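**Butolis arm, progress report for August**

Money first. Of the 2,000 the Foley fund gave us, most has gone where we said it would go, and the rest went on connectors, which we had budgeted for in the way people budget for rain. Receipts are in the shared folder, including the one that got washed.

The arm is up and moving. The new wrist went on at the start of the month and the gripper behind it closes when told to, and lately only when told to. The black brackets were drilled by Kieran Mac Carthaigh at the Skadia shop in exchange for the loan of our good clamps. We would like those back before winter.

Most of our bench time has gone into button pressing. The proposal promised an arm that could operate the controls on an old machine without anybody rewiring the machine, and a button turns out to be a fussy thing to hit square. Come in at a slant and you shove the whole box sideways. The padded mat has helped with that more than the two weeks I spent on software.
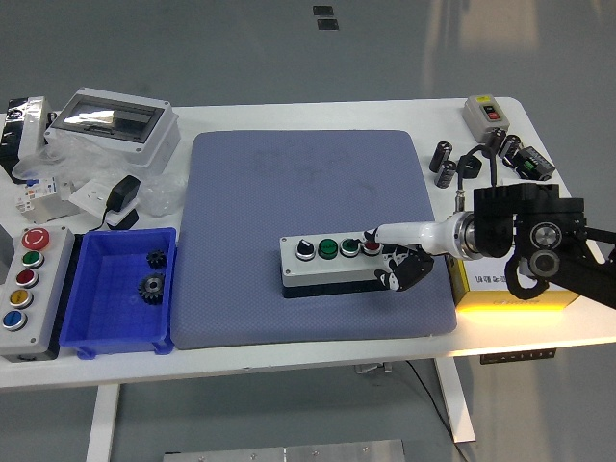

We score a press as good if the contact closes and the box stays where it was. Sunday's best run was 22 good presses in a row on the four-control box, mixing green and red. The run ended when the arm pressed the lid, with great confidence, next to the button it wanted. I have recalibrated since and would rather not talk about the first attempt at that.

The rotary knob is not done. Pushing is one motion and turning is several, and the fingertips slip on the bezel about when you start to feel hopeful. Ondau has offered us a set of softer pads at cost, and I'd like to try them before changing the finger shape again.

Still open:

- knob turning, as above
- the five-button station, including the emergency stop, which takes a firmer push than we currently dare
- sorting the spare electrical parts, promised in the last report and also in the one before it
- a written shutdown procedure (we have a spoken one, and it is mostly shouting)

We are 2 weeks behind the plan and inside the budget. I'm not asking for more money this time, only for the end date to move by the same 2 weeks.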